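Material notes: Regrind limits revised for molded covers

18/04/2022

The Volness plant has completed its review of regrind content in molded covers and shells. The previous limit, set when Arnness supplied all of the resin, allowed a single ratio across every color. The new limits are set by part family and are in force for all orders placed through the end of May.

Testing covered 2,422 parts drawn from two presses. Of these, 844 were molded with regrind and the remainder with virgin resin only. Sink at the rib bases was the most common defect in both groups. Color shift appeared mainly in the light shades, where material that has been through the barrel more than once tends to yellow.

Light shades now run on virgin resin only. Dark shades may use regrind from the same lot — mixed lots go to Zastlow for resale. Sprues and runners must be ground within one shift and stored in closed bins. Bins are limited to 125 kg.

Customers holding approved samples under the Mao specification need take no action. New samples will be issued for all other light shades on request. 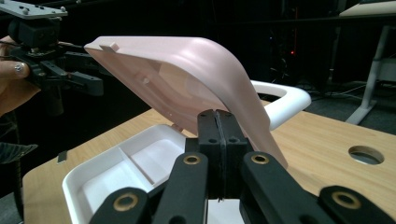 Molded part in pale pink, matte finish, with the inner side showing.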